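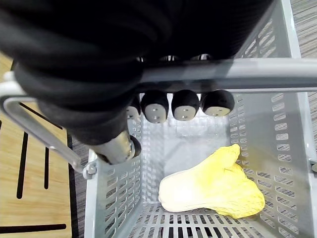 Renport Students to Bring Four-Fingered Robotic Hand to Besholm Student Manipulation Challenge

RENPORT – The robotics program at Renport Technical College announced today that its student team has been accepted into the Besholm Student Manipulation Challenge, an annual competition for undergraduate and two-year college programs. The team will compete in August in the household tasks division, where entries must pick up, carry, and put away common objects under timed conditions.

The college's entry, named Rilon, is a robotic hand with a row of four fingers and a padded black fabric cover. Each fingertip carries a flat contact pad. Students in the second-year automation course designed the hand as their capstone project and have logged 466 hours of bench and floor testing since the start of the spring term.

Practice for the competition centers on the grocery event. In this event, a robot must work with a plastic shopping basket that has a swinging metal handle, and with play food such as a toy napa cabbage. Points are given for reaching into the basket without striking the handle, for taking hold of the item, and for lifting the basket itself by the bar. The team has recorded 692 practice attempts on the event to date. Every attempt is entered in a shared log with the starting position of the item, the path of the hand, and the result as scored by a student judge.

According to the program office, the handle has been the most demanding part of the work. A thin bar that can move when touched calls for a different approach than a solid object lying on a flat surface. Students have written two separate control routines, one for closing on the bar and one for passing beyond it into the basket, and will choose between them at the start of each scored run. The soft leaves of the toy cabbage presented a second problem. Early versions of the grip program pressed harder than needed, and the current version limits finger force during the first moments of contact.

"This project asks our students to take a task that people do every day and work out each part of it in detail," the college said in a statement. "They have met that task with patience and careful record keeping. The college is pleased to see their work move from the laboratory to a regional stage."

The automation course enrolls students from the mechanical, electrical, and computer programs. Team members are responsible for the full project, including part design, wiring, programming, testing, and the written report that the competition requires. The report accounts for one quarter of the final score and must include a record of failed attempts along with successful ones.

Support for the project comes from the Carrillo Fund for Technical Education, which provided a grant for fingertip sensors, replacement parts, and travel. The fund has supported student projects at the college for several years and recently renewed its commitment through the next academic year. A portion of the new grant will be set aside for a beginning robotics class open to high school students in the Renport area.

The Besholm Student Manipulation Challenge expects 182 student competitors this year. Events will be held over two days at the Besholm Civic Hall, with inspection of all entries beginning at 8:00 a.m. on the first day. The grocery event is scheduled for the afternoon session of the second day. Admission is free, and seating is open to the public.

Before the competition, the college will hold an open practice session in the Automation Laboratory, Room 402 of the Technical Building. Visitors may watch practice runs and speak with members of the team. School groups are asked to contact the program office in advance so that space can be arranged.

About the Robotics Program

The robotics program at Renport Technical College offers a two-year course of study in automation, machine control, and mechanical design. Students complete a capstone project in their final year.

Media Contact

Office of Communications
Renport Technical College
Requests for interviews, photographs, and laboratory visits may be made through the office during regular business hours.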